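Ticket 4000 – Produce setup, white table: items not on assigned plates
Opened by: Chinyere Adebisi
Assigned to: Bello Osagie
Priority: 3 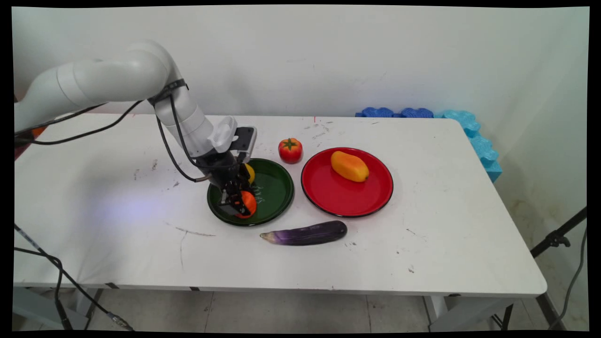

Green plate left, red plate right, eggplant in front.

Checked against the Cladby layout sheet. Orange on green plate – OK. Bell pepper on red plate – OK. Tomato and eggplant are on the tabletop; the sheet assigns both to red.

14:25 Sheet reissued to Ese Adebisi. Recheck pending.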